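Student robotics team trains arm to take apart old desktops

Nov 14, 2025

BARKUMDALE — A student team at Tarigan Technical College is teaching a robot arm to work inside discarded desktop computers, starting with the memory.

The project, named Wusura, began in July with a $3,000 grant from the college.
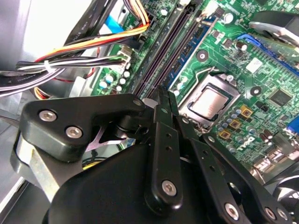

The gripper at the memory slots of a desktop motherboard.

Memory modules are thin, and the slots sit close to wires and small parts. Team adviser Sutrisno Latuheru said students spend most of their lab time on the approach angle.

"If the fingers come in a little crooked, you feel it in the whole move," he said.

Outside the computer, modules stand on edge in a slotted fixture board. Two students work on that part of the task.

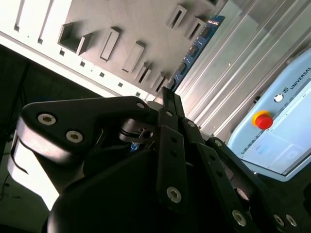

A memory module stands in the fixture board at the tips of the gripper.

The team has logged 1,840 practice moves so far. Three desktop models are on its list, and the students plan to try cables next — a harder job, Latuheru said, as they bend. 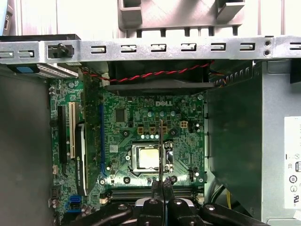

The gripper holds a thin, flat part over the motherboard of a Dell desktop.

Wusura will be shown at the Bremero student robotics meet next spring. The lab is open to other students who want to join.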